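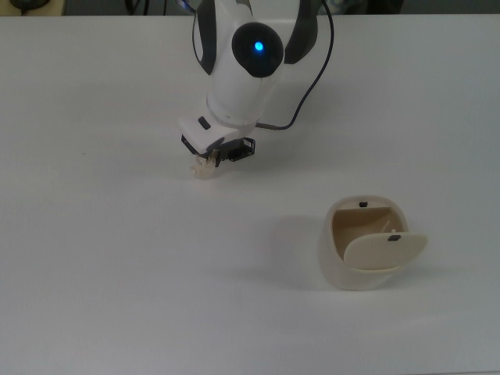

Gripper comparison, part three: pale objects on a white table

Parts one and two covered mounting and force calibration. The arm and controller are the same as before, so I won't repeat the wiring notes, except to say that the Tsang controller firmware has been updated once in between and I re-ran the force calibration afterwards. The numbers moved by less than the noise.

The two grippers are the Hosano parallel unit and the Hurnex two-finger adaptive unit. Both fit the same wrist flange with an adaptor plate. The Hurnex is the heavier of the two and needs its own payload setting, otherwise the arm sags a little at the end of each move and the controller logs a following error. I forgot this the first evening and threw away that data.

The task is a small cream-coloured piece, irregular in outline, picked from the tabletop and dropped into a cream container with its lid open. I chose it because it is awkward in two separate ways. The piece has no parallel faces, so the fingers rarely close on it the same way twice. And everything is nearly the same colour, which is hard on the detector.

Taking the detector first. With the stock settings from the Clever vision package, the container was found nearly every time, mostly from its shadow as far as I can tell from the masks. The piece was often missed altogether when it lay in the brighter part of the table. Dropping the exposure helped more than any change to the model threshold. I settled on a fixed exposure with auto white balance off. Auto white balance on a scene with almost no colour in it wanders, and the masks wander with it.

I collected 2,811 frames for retuning, of which 700 were kept back for checking. Labelling was slow. On a good many of them I had to raise the contrast to find the edge of the piece myself, so I don't blame the detector much.

Then the grippers. I planned 1,000 attempts split equally between the two, with start positions drawn from the same list. Each attempt was logged as a clean drop, a slip during the lift, a miss at the table, or a collision with the container. The last category is nearly all lid. With the lid tilted open it hangs over the rim on one side, and a straight descent from that side will clip it. I added a waypoint so that the approach always comes in from the opposite side, and restarted the count.

The Hosano closes faster and repeats better. On regular parts it was the obvious choice in part two. On this piece it tends to catch one high point and pivot, so the piece ends up hanging from the fingertips at an angle. It usually stays there. If it goes, it goes in the first few centimetres of the lift, so a slower lift is worth having and costs very little in cycle time.

The Hurnex wraps the piece better but pushes it first. One finger touches slightly before the other and the piece slides, sometimes enough to spoil the grip. Lowering the closing speed fixed most of that. It also has the wider body, and that matters at the container - there is less room between the housing and the open lid than I would like.

Cable routing deserves a line. The gripper cable runs down the outside of the wrist to a connector near the end housing. With too little slack it pulls at the connector at the end of wrist rotation, and with too much it swings. I had intermittent gripper dropouts until attempt 218, when I stopped, re-dressed the cable and limited the last joint in software. There have been none since then.

For now the Hosano stays on the arm, with softer fingertips on order. I'll rerun the same start list when they arrive, probably in October. The Hurnex would be my pick for a wider container or one with no lid. Settings files for both are in the usual folder, and the exposure value is in the header comment.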